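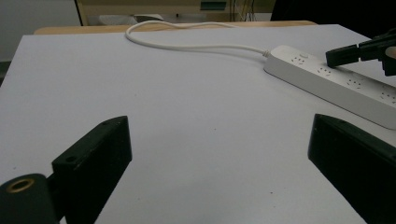
4.2 Standby use in rented homes

Reading time: 6 min
Print | E-mail

In the Liston survey, 292 households were asked how they switch off their appliances at night. More than 15 of them gave no answer and were left out of the averages.
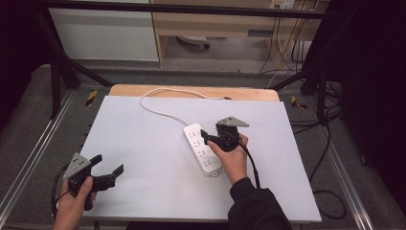
LISTON, October 25, 2023

Figure 3. Power strip with a white cable, on a white board.

The meter readings for August came to 3693 kWh for the whole sample. Tenants who kept the television and the router on one strip used less at night than tenants who used separate wall sockets, but the difference was small in the six homes with electric heating. We could not separate the effect of the strip from the habits of the tenant. The Skolano tariff, which is cheaper after midnight, may also have an influence on these values.

Shares: 15 | Comments: 6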